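Brultell Textile Mill open day, 15/07/2021

The mill opens its doors every second winter, and 918 of us had apparently been waiting. Parking was in a paddock. The Gyamfi shed has looms that make conversation impossible, a mercy given my brother-in-law's views on wool prices. 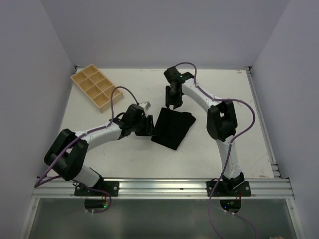
Silviu Bogdan led our tour and favoured the dye house, where he spent nearly 100 minutes on navy. The sausage sizzle ran out of onions before we were let go. I bought a tea towel, in navy.
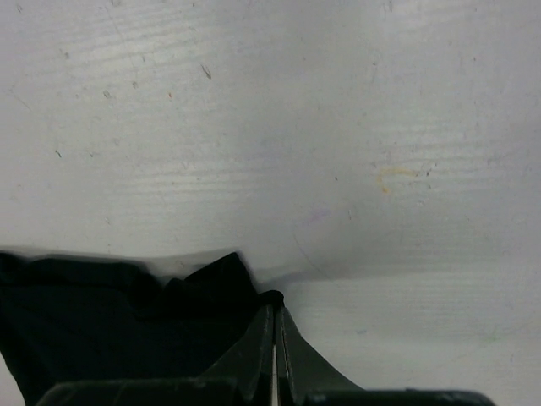 Do you need to book for the September tour?
Bookings are only for groups; everyone else pays at the gate, cash preferred.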